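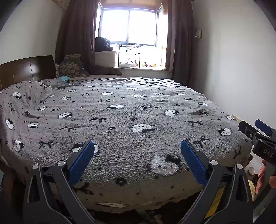
My job at the Gillgate workshop is looking after grippers, the bits that do a robot's grabbing. The kind you hold by a handle needs the same care as the kind on a big arm. Making a bed is a good workout for one, as a fuzzy blanket like the grey one with the cat faces can leave fluff in the grooves of those blue finger pads.

So first I get a soft brush and sweep along every ridge. Fluffy pads are slippery pads! Then I check the round silver screws where the jaws pivot - too loose and the jaws wobble, too tight and they stick. I open and close them 6 times, slowly, and listen for clicks. My friend Maricel has sharper ears than me, so she listens too. If we hear a crunch, out comes the brush again.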